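# Stop Planning to the Object

Most manipulation stacks I have worked on share one assumption so deep that it never gets a line in the design document: the thing being manipulated has a pose. Perception estimates it, the planner consumes it, and the controller closes the loop around it. For a box or a mug this is a good assumption. For a plastic bag it is a bad one, and I think we should stop stretching it.

The argument came up again in April, when our group was deciding what to do with the planner in Ornimix. Ornimix is the middleware layer that sits between our perception service and the arm controllers. It has a scene graph, and every node in the scene graph has a six-number pose plus a covariance. Somebody has to fill in those numbers. When the object is a bag, the perception service fits an ellipsoid to the segmented points and reports its center and axes. The fit converges, and the covariance is even small. None of that helps, as the ellipsoid describes the contents and the grasp has to happen in the film above them.

The usual response is to ask for a better model. Represent the bag as a mesh, simulate the cloth, track the vertices. We tried it in a branch called Carrillo. The mesh had 700 vertices and the tracker ran at 31 Hz on a quiet machine, fast enough for the work. It still failed in the same place every time. Translucent film returns unreliable depth, both hands cover the region of interest as soon as they arrive, and the folds that matter are thinner than the noise. The tracker filled the gap with its prior. We were then planning carefully against a surface that the simulator had made up.

My position is that bimanual work on film should be planned in the space of contacts and tensions. The object state, to the extent that we need one, should be a short list of facts: left hand has material, right hand has material, the span between them is taut or slack, the load is supported by the table or by the hands. Each of those can be estimated from joint torque, finger position, and a coarse image check. None of them needs a vertex.

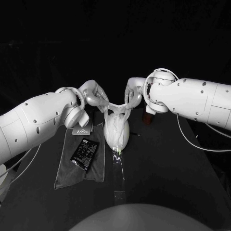

Both hands on the upper handles of a translucent bag, contents still resting on the table.

Consider what the planner needs to know at that moment. The film between the hands is a tangle of folds, and I would not trust any geometry reported for it. The contents show only faintly. What can be stated with some confidence is that material is pinched on each side and that the table is under the load. Those facts are enough to choose among the next moves: lift together, pull apart, or regrasp one side.

The black snack packet on the towel makes the opposite case. It has printed surfaces and a definite shape, and an ordinary pose estimator is the right tool for it. I am not proposing to throw the scene graph away. I am proposing that a node be allowed to say it has no pose, and that downstream code be required to handle that answer.

This last part is where most of the resistance comes from, and the objections deserve a reply.

The first is that collision checking needs geometry. It does. It needs conservative geometry, though, and a swept volume around the load with a fixed margin is conservative. In Ornimix this is a convex hull inflated by a constant, refreshed whenever the segmentation updates. It wastes some free space. On a tabletop with two arms, the binding constraint is nearly always wrist against wrist, and both wrists are known exactly from the kinematics.

The second is that contact state is discrete and the world is continuous, so we will chatter at the boundaries. Also true. A span that is nearly taut will flip between labels if you threshold the torque directly. We put hysteresis on every transition and require the new label to hold for 200 ms before the planner sees it. That is old technique from walking controllers, and it transfers without much trouble. The delay costs speed, and I would pay it again.

The third is that a learned policy makes the whole discussion obsolete. Perhaps. The end-to-end policy we keep in Grulleck does handle bags, and its motions look better than ours. When it drops a handle, however, the log contains images and joint targets and no statement of what the system believed. I have spent enough evenings scrubbing through such logs to want a belief written down somewhere, even a crude one. The two approaches can also be combined: the contact labels make a reasonable auxiliary output for the policy, and a reasonable trigger for stopping it.

There is a tooling cost that I will not play down. Our visualizer, Astinley, draws frames and meshes. It has no way to draw "slack." The migration touched 699 call sites that asked a node for its pose without checking whether it had one, and some 200 of those were in the visualizer and its plugins. Most were mechanical edits. A few exposed code that had been reading a stale default transform at the origin for as long as the file had existed.

The change I would ask of other groups is smaller than a rewrite. Make pose optional in the type, let the compiler or the linter complain, and read the complaints. Each one marks a place where the stack assumes rigidity. Some can be left alone with an explicit guard. The ones in the grasp planner and the retry logic should be fixed first.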